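**Placemats or a tablecloth for everyday use?**

### obastos
*13 January 2024*

We moved into a smaller place in August and gave up the dining room. We now eat at a table in the kitchen every night, and it also gets used for homework and mail. I grew up with a cloth on the table at all times. My husband grew up with placemats and says a cloth is just more laundry.

I want one answer I can live with. Two adults, two kids (5 and 13). Budget is small. What do you use on an ordinary night, and how often do you wash it?

Olga

### turnipgreens

Placemats. Wipeable for the kids, fabric for you if you want to feel like a grownup. We wash the fabric ones when they look bad. A cloth under a five-year-old is going in the washer daily.

### zulmira_b

I'm going to disagree. A cheap cotton cloth goes in with the towels and I don't think about it. Placemats collect crumbs around every edge, and then you have to lift each one to wipe underneath. I have two cloths and swap them every few days. I have done this for years with three boys.

Cloth also protects the table from scratches, where a mat only covers the part under the plate.

### dale_in_ohio

Depends on the table. What is the top made of? Bare wood needs something on it. A smooth hard top doesn't need anything and you can skip the whole question.

We eat straight off ours and wipe it down after. White, so you see every crumb, and I count that as a plus.
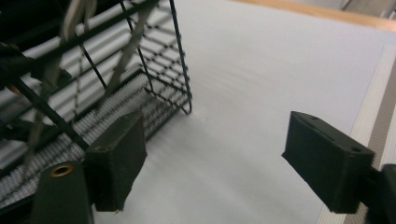

*White top, nothing on it for protection.*

The one thing I'd watch is anything with turmeric. Get to it the same night. I use Turunen spray and a rag, but dish soap does the job too.

### obastos

Ours is wood, a Josulberg we bought used. It already has a ring on it from before we owned it. I would like to avoid a second one.

Zulmira, do your cloths slide around? My mother used a felt pad underneath and I'm not sure I want to buy one.

### zulmira_b

A little on the corners. I use the clips, the plain metal kind. The felt pad is worth it if you have wood and hot dishes. Cotton alone will not stop heat. I learned that with a casserole.

Zulmira Bettencourt (yes, the same one from the canning board)

### turnipgreens

So now it's a cloth, a pad and clips. I still say placemats.

### mk281

Middle option: put a board or hard cover over the part of the table you eat on, then mats on top of that. The wood stays covered and the mats come up for washing. You don't need it to match the table. I'd also keep the everyday silverware on the table so the kids can set their own places.

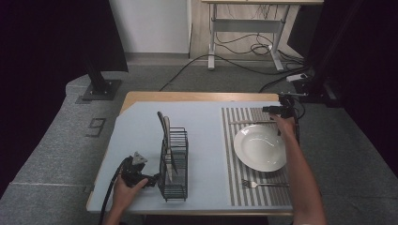
### obastos

I like the striped mat. Does the board move when somebody leans on it? The five-year-old leans on everything.

And is there a reason to keep the silverware out? We have a drawer, but it's across the kitchen behind whoever is cooking.

### mk281

Cut a piece of rubber shelf liner and lay it under any hard cover, and it should stay put. Pedusen has it by the roll, or any hardware store.

You answered the second one yourself. If the drawer is behind the cook, put the silverware somewhere else.

### dale_in_ohio

I'd keep forks in a drawer. Dust, and a cat in our case.

Also the knife goes on the right of the plate, for anyone teaching kids to set a table.

### turnipgreens

My kids are doing well if the knife makes it to the table at all.

### zulmira_b

A hard cover traps crumbs underneath just like a mat does, and water too if a glass goes over. On wood I would lift it every night. At that point you are doing more work than I do with the cloth.

### mk281

I'd say once a week, plus right away after a spill. But she's right about the water.

### obastos

Thanks, all. I'm going to try mats for school nights and a cloth with the pad on weekends. Vovel has cotton mats on sale and I ordered four. If the ring gets a friend I'll switch to Zulmira's way full time.

Does anybody know if the felt pads can be trimmed with regular scissors?

### zulmira_b

Yes. Cut it an inch smaller than the top on every side so it doesn't show.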